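Home Coffee Help > Pour-over > Gear and setup

Glass cone wobbles on a wooden stand, what am I doing wrong?

Posted by Orvokki Saarinen, 12/3/22
33 replies hidden, showing the ones marked useful

I switched from a plastic dripper to a clear glass cone in April and I still don't have a steady way to set it up. The cone goes in a round wooden collar with a hole in the middle, and the collar goes over the cup. The shop that sold it to me (Kokkonen, they only have the one store here) put no instructions in the box.

My trouble is in two places. First, the cone leans once the water is in. It doesn't fall over, but the coffee bed ends up deeper on one side and the water runs down the other side. Second, the collar moves around on the cup when I lower the glass into it. Twice I have had to catch it.

I use folded paper filters, the tan kind. My kettle is a plain stovetop one. I brew one cup at a time, in the morning, before I am properly awake, so anything that takes a lot of care is not going to last with me.

Should I buy a different stand or am I putting it together in the wrong order? I would like to keep the glass if I can — it cleans up much better than the plastic did.

Tags: pour-over, glass dripper, paper filter, stand

Carol Wainwright
Member, 1688 posts

You probably don't need a new stand. Most of these come down to order and fit, and both can be sorted out at the counter with everything dry.

Start with the cup. Put it where you are going to pour and leave it there. If your counter has a seam or a bit of a slope, move to another spot. Lay the collar on the cup with nothing in it and press on one side with a finger. If it tips easily, the cup is too narrow for that collar and you should try a wider one. A heavy mug with a flat rim is the best choice. Thin cups with a rounded rim work too, but the collar slides on them more.

Then fold the filter. Fold along the seam, open it, and run your thumbnail down the crease so it lies flat against the glass. Put it in the cone while you are still holding the cone in your other hand. If you put the paper in afterward you will push down harder on one side and that is where your lean begins.

Lower the glass tip first, slowly, aiming for the middle of the hole. Watch the ring of wood and the tip of the cone together and don't let go until the glass has stopped against the wood all the way around.

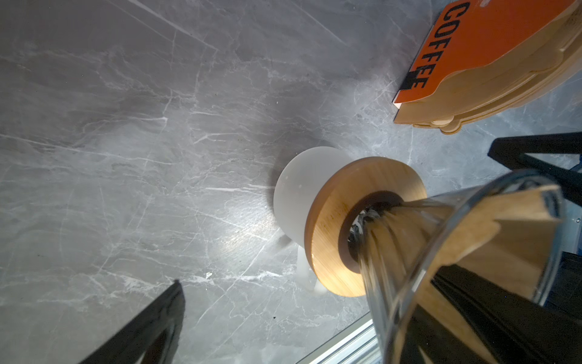
What to check before you pour

Look from the side, with your eyes level with the collar. The top rim of the glass should be level with the counter. If it isn't, turn the cone a quarter turn in the hole and look again. Wooden collars are not always cut perfectly round, and there is usually one position where the cone sits better than the others. When you find it, make a small pencil mark on the wood and line it up the same way every morning.

Rinse the paper with hot water, lift the collar and cone off together, and empty the cup. Hold the collar from underneath when you do this. Put them back, add the coffee, and give the cone a light tap to level the bed. Pour in the center first and work outward.

If the collar still slides after all that, cut a thin ring of silicone from an old baking mat and lay it on the rim of the cup. I did this with a Dadby mug that was otherwise too slick. It isn't pretty but it holds.

One more thing about the wood. Wipe it and stand it on its edge to dry. Mine was left flat on a damp towel for a weekend and the hole went slightly oval.

Comment from Orvokki Saarinen: The quarter turn helped right away. There is one spot where it sits flat. I had been setting the paper in last, too.

plerex_dan

just get the Hukar stand, the metal one with legs. the cup goes underneath and nothing rests on it. 12 dollars used if you look. I had a Plerex one before that and the legs were too short for a normal mug so measure first

Millpond

Agree with Carol on the filter. I'd add that too much coffee makes the lean worse. If you are filling the cone more than halfway with grounds, use less or get the next size up. Also pour slower. A stovetop kettle with a wide spout dumps a lot of water on one side before you notice — I pour mine into a small pitcher first and use that.

I have never needed the silicone ring, but my cup is a wide one.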